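To: hands-users list
From: Ozan Türkmen
Date: 2025-12-05
Subject: Re: Proltgate hands, keep or send back?

Cunha wrote:
> We must decide on the Proltgate pair before the trial period ends.
> Does anybody have real hours on them? The seller tells me
> they are good for small parts, but the seller tells me this
> about everything. Also, is the wrist box as big as it looks
> in the catalog?

Dear Cunha, dear all,

I have 218 hours on one pair, so I can answer a part of this.

The wrist box is big. With both arms low over a table, you must plan for it, or the boxes touch whatever you keep at the sides. I moved my bins 60 mm outward and after that I had no more contact.

For small parts I am mostly satisfied. Cubes and short blocks are easy. In my last test I made 406 picks with cubes and the hands dropped 4 of them, all when the cube was turned on a corner to the palm. Flat things are another story. Thin strips I can only take if I push them first to the table edge, and I would not buy the hands for this work.

Compared with the Hundard gripper we had before, the Proltgate is slower to close but more gentle. The Hundard left marks on soft plastic.

Two complaints. The cable hangs free along the forearm, and I had to tie it myself after it caught on a clamp in March. The manual says nothing on this. And the Avik driver still loses the finger zero after a restart, so please run the homing each time before you trust any position.
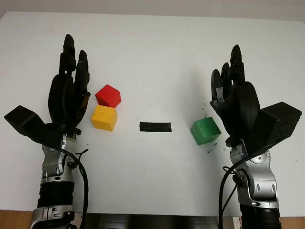 If you keep them, ask the seller for the longer cable in the same order. Separately, it took five weeks to reach me.

Best regards,
Ozan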